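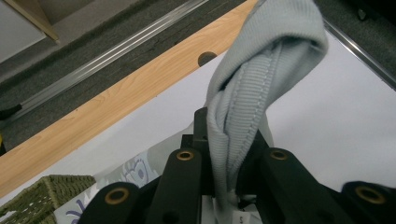 What will we be doing on the visit to Claltard?

We'll be spending Wednesday afternoon in the workshop where the Fivlow team teach machines to handle clothes, first watching a demonstration and then having a go ourselves with a hand-held gripper. You'll be back on the coach in time for tea.

These notes go with the visit, and I'd be very grateful if you read them before we set off, even if it's only on the coach with a sandwich in the other hand. Last year's group told me they enjoyed the day enormously but wished they had known what to look out for, so I have tried to write down the things I would otherwise be whispering to you at the back while somebody else is talking.

Getting there

The coach leaves from the front of the Sikemen building at 12.30 and I'm afraid it really will leave. Closed shoes, please, and long hair tied back. Lockers are provided for bags and coats. Photographs are fine in the workshop but please don't take any in the corridor, where other firms have their projects up on the walls.

Why cloth?

You will remember from week three that we spent a long time on picking up boxes and tins. A tin is a very obliging thing. It has one shape, it keeps that shape when you squeeze it, and if you know where one side is you can work out where all the rest of it must be. A sweatshirt gives you none of this. Take hold of a ribbed cuff or hem and lift, and the fabric arcs over, folds back on itself and bunches into creases just where the fingers close. Lift the same piece again from a slightly different spot and you get a different shape altogether. The word we used in the lecture was deformable, and I would like you to have it in your heads all afternoon.

Do look for the parts of a garment that behave differently from the rest. Ribbing is springier than plain knit. A seam is thicker and stiffer, so it makes a sort of ridge that a finger can find. Care labels are a nuisance and a blessing – they can get caught up in a grip, but they also tell you something about which bit of the garment you have got hold of.

The demonstration

The team will show you the Kaewsai routine, which is their name for the way they break a folding job into short steps: find an edge, grip it, lift, look again, lay it down. The whole practice set is 330 garments and you will see 35 of them, chosen so that there is a bit of everything. Please watch the "look again" step closely. It's easily missed and I think it's the cleverest part, as the cloth has moved by then and whatever plan was made beforehand may no longer be any good.

There will be failures. I mention it now so that you don't feel awkward on anyone's behalf, and so that you write them down. A dropped sleeve is worth as much in your notes as a tidy fold, perhaps rather more.

Having a go

You'll work in pairs for 30 minutes, one holding the gripper and one keeping notes, and then swap over. Start with something small. Bring the two inner fingers down either side of a single raised fold, close them gently and lift slowly. Most people grab far too much on their first try (I certainly did), and then they can't tell which layer they are holding. Try it once at a hem, once in the middle of a plain stretch of fabric, and once at a seam, and see whether you can feel the difference through the handle.

Questions to ask the team

How do you decide that a grip is good enough to lift?
What happens when two layers come up together?
Which fabrics do you dread, and why those?
How much practice by people goes in before the machine tries it alone?

Afterwards

I'd like 300 words from each of you by the February reading week, on one thing that went wrong in the demonstration or in your own hands, and what you would try next. Sketches are very welcome and don't count towards the words. If you missed the visit, come and see me and we'll find you something equivalent to do with a pair of tongs and an old jumper.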